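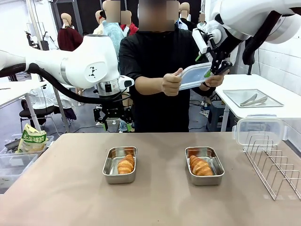 Chapter 14
Keeping a Two-Armed Bench Cell in Good Order

What you will be able to do after this chapter

Walk up to a bench cell at the start of a shift and say whether it is fit to run
Inspect, clean and replace fingertip pads on a parallel gripper
Check cable slack through the full travel of each joint
Reset the reference positions of trays, racks and other fixtures
Carry out a shared-grip check with a second person at the stop button
Write a log entry that the next technician can use

Before you start: you should have finished the lockout exercise in Chapter 11 and be able to jog a single arm in joint mode without looking at the pendant.

14.1 The best seat in the house

If you have worked through the chapters on welding cells and palletisers, you are used to keeping a fence between yourself and the machine. Bench cells are a different sort of job, and for many of us they are the most enjoyable machines in the trade. The arms are at chest height. The loads are light. You can stand across the table from the thing, take hold of the same plastic container that it has hold of, and feel through your own hands how well it has been set up.

Look at the chapter photograph with a technician's eye. The gripper on the right is clamped on one edge of the container while the person has it in both hands. The other gripper is open and hanging near the far edge of the table. Two croissants wait in their steel trays. It looks a bit like somebody clearing up after morning tea, and yet nearly every subject in this chapter is on that bench somewhere: pads, cables, fixtures, and a person within reach of an arm.

That last one matters most. A cell designed to work near people is still a machine with motors in it, and its safe behaviour depends on settings that drift, wear out or get changed by a well-meaning colleague on a busy afternoon. Your job is to know what those settings should be and to enjoy finding out when they aren't.

14.2 The cell used in this chapter

Worked examples come from a cell called Kincaid, a two-armed bench unit in the food handling lab at Fladislow. Its daily work is packing bakery items into lidded containers and setting the containers in a rack. The arms are mounted above and behind the bench, the controller lives in a cabinet under it, and the pads and finger blanks come from Grultitz. The controller software is Siltitz. If your lab runs something else, the menu names will differ and the work won't.

Harriet Schumacher commissioned Kincaid and wrote its first maintenance sheet on the back of a flour bag, which is still pinned inside the cabinet door. We have tidied her sheet up for print but kept her order of work, and you will see why as you go: she starts at the fingertips and works back towards the wall socket.

14.3 Fingertips first

On a parallel gripper, two fingers slide towards each other and stay parallel all the way. The part that touches the work is a soft pad at the tip. On many grippers the pad is a bright colour, such as the green on the open fingers in the photograph, and a bright pad is a gift to whoever has to inspect it.

Pads are the cheapest part on the whole machine and they cause more grief than the gearboxes. A tired pad turns shiny. A shiny pad slips, and then someone turns the grip force up to stop it slipping, and by Friday the lids are cracked and the operators say the robot has become aggressive. It hasn't. It needs a new pad and its old force setting back.

Inspecting a pad

1. Stop the cell and lock it out.
2. Open the fingers fully by hand using the release on the gripper body.
3. Wipe both pads with a damp lint-free cloth, then a dry one. Butter is the usual culprit in a bakery cell and it gets into everything.
4. Shine a torch along each pad at a low angle. Look for polish, nicks and any lifting at the corners.
5. Press a thumbnail into the middle. The mark should be gone by the time you have checked the other pad.
6. Close the fingers on a strip of paper and tug. The paper should tear before it slides.

If a pad fails step 4, 5 or 6, replace both pads on that gripper. Never mix a new pad with an old one. The Kincaid sheet calls for fresh pads every 800 cycles when the cell is on oily product, and on dry cartons they last a good deal longer.

After fitting, run the finger zeroing routine in Siltitz (Tools, End effector, Zero fingers) and record the offset. A big jump from the last recorded value means a pad isn't seated. Take it off and do it again.

14.4 Cables and the long loop

An arm that can reach across a table has to carry its cable along for the ride. Where the cable runs outside the arm it hangs in a loop, like the thick black one beneath the left arm in the photograph, and that loop has to be long enough for the worst pose and tidy enough not to sweep the bench.

Checking it is lovely slow work. Put the arm in joint mode at the lowest jog speed, take one joint at a time from limit to limit, and watch the cable instead of the gripper. You are looking for three things: a place where the loop pulls straight, a place where it rubs, and a place where it could hook on a fixture. Mark any rub with a bit of masking tape and come back to it with the arm locked out.

Then do the same with both arms together in their closest working pose. Students often skip this because each arm passed by itself. Leilani Ridgeway, who teaches the evening class at Fladislow, has her group draw the two loops on a whiteboard in side view before they are allowed near the pendant, and the drawings nearly always put the loops somewhere the real ones don't go. Try it. You'll look at hanging cables differently for the rest of your life.

14.5 Trays, racks and things that wander

Nothing on a bench stays put. Trays get lifted for washing and come back a thumb's width to the left. A wire rack is worse, as its prongs bend a little each time a container is pushed in crooked, and the change is too slow for anyone to notice.

Kincaid's fixtures are registered with a pointed probe that fits between the fingers. Each tray has one touch point on the near left corner of the rim and a second on the far right. The rack has a single touch point at the base. Siltitz compares the touched position with the stored one and gives you the difference. If it is within tolerance, accept it. If it is outside, look at the bench before you look at the software. Is there a crumb under the tray? Is it the right tray? We once spent most of a morning on a calibration fault that was a folded paper towel.

A word about polished steel. Rolled rims throw bright reflections from overhead lights, and if your cell finds its trays by camera those highlights can be mistaken for edges. Do the vision check under the lighting the cell will really run in, with the blinds where the operators keep them.

14.6 The shared-grip check

Now the part everyone looks forward to. A shared-grip check tests whether the gripper holds gently and yields properly when a person has hold of the same object. You need two people: one at the bench and one at the stop button, and the one at the button does nothing else.

1. Load the check program and confirm reduced speed on the pendant. Read the value aloud.
2. Choose an empty container with a sound lid. No cracks, no sharp corners.
3. Stand square to the bench with sleeves clear of the fingers. Take hold of the container in both hands, well away from where the gripper will close.
4. Call "ready". Your partner starts the program. The gripper closes and holds.
5. Push the container gently towards the arm, then draw it back. The arm should give way smoothly both times, with no snatch.
6. Lift a little on your side. The pads should keep their grip without the lid bowing.
7. Call "release". Wait until the fingers are fully open before you move your hands.

Keep the other arm parked with its gripper open throughout. When you have finished, swap places with your partner and repeat it on the second arm. The feel varies between people, and two opinions on a snatchy wrist are worth having.

The first time an arm gives way under your palms like a well-hung door, you will probably laugh. Most people do. Write down the result anyway.

14.7 The log

A log entry should let a stranger carry on from where you stopped. Compare these two, both from Kincaid's book:

"Pads done. All good."

"Sun 5 July. Right gripper, both pads replaced, old ones polished at the tips. Fingers zeroed, offset saved. Paper test passed. Slight rub on left cable at full reach, taped, NOT fixed. Rack touch point out of tolerance, prong bent, straightened by hand and re-touched, now in. Shared-grip check passed on both arms. Cycle counter 327 since last pad change on left. H.S."

From the second you could plan your whole first hour. The word in capitals is doing a lot of work, too.

Try it yourself

Set aside 20 minutes with a cell that is locked out. Without touching the pendant, list everything on the bench that could have moved since yesterday, and beside each item write how you would find out. Bring the list to the next session, where we start on section 14.8, Joint backlash and what it sounds like.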